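**Suporte para tubos Grondo, plástico branco**
Loja Holthorpe - secção de bancada e arrumação

O suporte Grondo é uma peça simples em plástico branco, com uma grelha de furos redondos na face de cima. Serve para manter os tubos com tampa em pé, separados uns dos outros, e para os encontrar depressa quando são precisos. Vendemos este modelo desde novembro e é hoje o que mais sai da nossa secção de bancada, sobretudo para escolas, pequenos laboratórios e pessoas que guardam sementes, pigmentos ou especiarias em tubos.

Vende-se à unidade ou em conjunto de dois. O preço por unidade é de 19 euros e o conjunto de dois custa 32 euros. Os tubos não estão incluídos, mas temos na loja as embalagens Moser de 20 tubos com tampa azul clara, que entram bem nos furos.

### Como se usa

Pousa-se o suporte numa superfície plana e colocam-se os tubos de cima para baixo, com a tampa já fechada. O tubo deve descer sem esforço. Se for necessário empurrar, o diâmetro é demasiado grande e recomendamos de não insistir, pois o tubo pode ficar preso ou rachar.

Não é obrigatório encher o suporte. Muitos clientes preferem deixar furos livres entre os tubos, para pegar na tampa com mais facilidade, ou usam as filas de uma ponta para o que já está tratado e as filas da outra para o que ainda falta. Com dois suportes lado a lado, esta separação fica ainda mais clara - um para a entrada, outro para a saída.

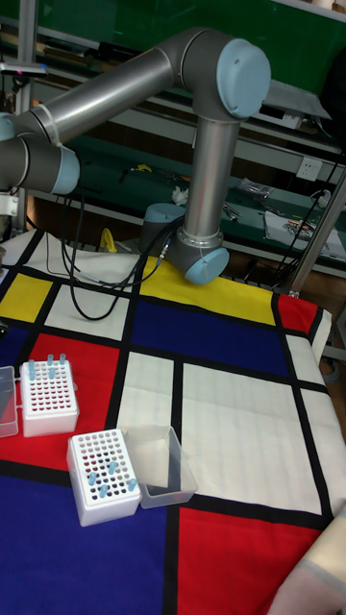
*Dois suportes brancos com tubos de tampa azul clara, sobre uma toalha de retângulos coloridos.*

A cor branca foi uma escolha do fabricante que no princípio nos pareceu pouco prática, por causa das manchas. Depois de alguns meses mudámos de opinião. Num suporte branco vê-se logo se caiu uma gota ou um pouco de pó, e as tampas de cor destacam-se bem, mesmo quando são poucas. Também se pode escrever na lateral com um marcador de álcool e apagar depois com um pano.

### Limpeza

Lavar à mão com água morna e detergente suave. Para os furos, a escova fina Badham (vendida à parte, 10 euros) chega até ao fundo sem riscar o plástico. Deixar secar virado para baixo, em cima de um pano. Não aconselhamos a máquina de lavar loiça nem o autoclave: a peça pode deformar, e um suporte que abana já não serve para muito.

### Perguntas que recebemos muitas vezes

**Posso empilhar dois suportes?**
Vazios, sim, para guardar no armário. Com tubos dentro, não.

**O suporte escorrega na mesa?**
Em vidro ou metal liso pode mexer um pouco. Uma toalha ou um tapete fino por baixo resolve o problema.

**Existe noutras cores?**
De momento só temos branco. Perguntámos ao fabricante por uma versão azul e ainda esperamos a resposta.

**Vendem só as tampas?**
Não, as tampas Moser vêm sempre com os tubos.

### Entrega e devolução

Preparamos as encomendas nos dias úteis. O suporte segue numa caixa de cartão com papel, sem espuma. Se chegar com algum defeito, escreva-nos com o número da encomenda e enviamos outro, sem custos. Para devolver por outra razão tem 10 dias, e a peça deve estar limpa e sem marcas de caneta.

Preços atualizados em 21 de agosto de 2025.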